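Thursday, April 30, 2020

Notebook, handicap model. No racing anywhere I can bet on, look at, or lean over a rail to complain about, so this is a good day to find out how wrong we were last season.

Picked up where Giuliana left off. Her note from Tuesday reads, in full, "going adjustment is cursed, sorry." She is right. The going adjustment takes the time of a race, compares it with what a race of that class and distance should take, and calls the difference the state of the ground. Fine on a card with seven flat races over sensible trips. At Ritport, where half the card is over the one distance and the stalls get moved to wherever the grass is still green, it decides that the ground went from firm to swamp and back between the 2:30 and the 3:40. It did rain in September, but I was there and it did not rain like that.

What I tried this morning:

Took all 841 runs in the Ritport file and threw out anything beaten more than 25 lengths. Those horses have stopped racing and are out for the exercise. That left 772, so 69 gone. Heriberto thinks 25 is too generous. Heriberto also once backed a horse that was beaten by the ambulance, so he has a stake in the question.

Reran with one going figure per meeting instead of one per race. Error came down a lot. Error also came down a lot when I accidentally ran it with no going figure at all, which I'm writing here so that I can't pretend later that I didn't see it.

Ran it a third time with the going figure allowed to drift slowly across the afternoon. Slightly worse than the single figure on the sprints, slightly better on everything over a mile. Kept it. Call this version C.

Purkadari is still the problem child. She comes out top rated in every version by a margin that would have her giving weight to a motorcycle. Went back to the raw results. Her big number comes from one race, the 700 meter dash at Rernis, where the model believes they ran 700 yards. Rernis is the only track in the file that reports in meters, and whoever typed in the distances (my initials are on the sheet) did the first page properly and then got tired. Fixed the lot. She drops to a nice, honest, middling sprinter, and I owe Fredy an apology for the email where I called her the best mare in the country.

Fredy, if you're reading this: that was the apology.

Hernán Nina rang at lunch about the draw. He has been riding out at the Cuadros yard since the shutdown, says the horses are fresh and bad tempered and that nobody should trust the first three weeks of form when it comes back. I asked how the model was supposed to know that. He said that was why he had never used a model. He does have a point on the draw, though: at Ritport we give a penalty to high numbers in big fields, and he says the jockeys worked out the stands rail two seasons ago and the high numbers have been the place to be ever since. Split the file by year to check. Before: low draw better, quite clearly. After: high draw better, less clearly, but there. Average the two together and you get no draw bias at all, a result I had been rather proud of.

So the draw table has to go by season. Not hard to do, just dull. Started on it after coffee.
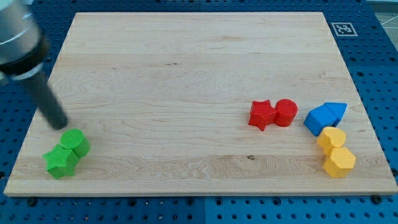
Two things broke on the way. The first was a horse that appears under two spellings and had therefore raced against itself in the spring and finished fourth and ninth. Merged, keeping the fourth. The second was weight-for-age, where the three-year-olds were getting their allowance twice, once from the official weights and once from us. Annelies Verbruggen put our half in and left a comment saying "check this isn't already in there." It was already in there. The comment has been sitting above the line for a year, very polite and perfectly visible.

Took our half out. Three-year-olds now look ordinary until midsummer, as they do in life.

Where it stands tonight: version C with the meters fixed, the draw by season and one weight-for-age allowance. It would have picked fewer winners last year than the old one. I think it's better anyway, as the old one's winners were largely short-priced three-year-olds it liked for the wrong reason, but I can see how that sounds from someone who spent the day making the thing less successful.

To do:
Ask Heriberto where he'd put the cutoff, and get a number out of him this time.
Check the other tracks for double spellings.
Jockey allowances. Apprentice claims are in pounds in one file and in nothing in the other.
Giuliana to look at the drift in version C before I get attached to it.
Decide what to do with a horse that has been off the track since the fall. At the moment that's all of them.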